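Recording your first demos by remote control

By now you should have Pronden running and the Salcedo bench loaded in the simulator. Next comes my favorite part: driving the arm yourself and saving what you do so a policy can learn from it!

Plug in the hand controller before you open the bench, then hit Reset. Squeeze the trigger halfway and watch the fingers follow. If they lag, drop the shadow quality one notch and try again.

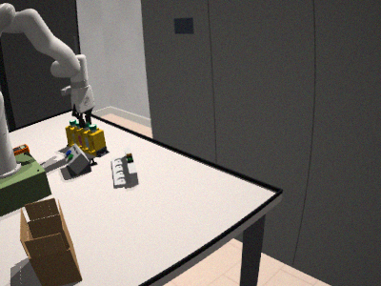 Spend 13 minutes just moving around. Don't record yet. Get used to how the wrist turns when you roll your hand — it feels backward at first, and then suddenly it doesn't. Switch between camera views while you do it, and pick one where you can judge height above the rack.

Ready? Press R to start an episode. Come in from above, slow down near the caps, close gently and lift straight up. Press R again to stop. If you bump something, hit Discard and go again. A clean slow run beats a fast one with a wobble in it.

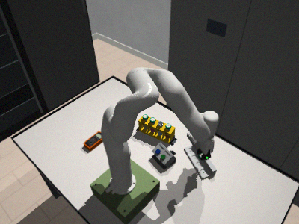 Keep the speed slider at 2 for the first batch. I left mine higher and got jerky paths that took me a whole evening in November to weed out (sorry, Kadri Grīnberga, who had to share the machine with me).

Try to vary your approach a little from one episode to the next. Start from the left, start high, start with the wrist turned. The policy needs to see more than one way in.
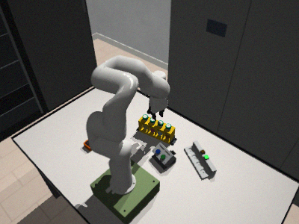 Once you have 12 good episodes, open the Sedix viewer and scrub through each one. Look for long pauses at the start, and trim them. Then export to your Mindham folder and kick off a short training run. Mine got its first pick on 23 episodes and I yelled loud enough to scare the dog!

Next page: training settings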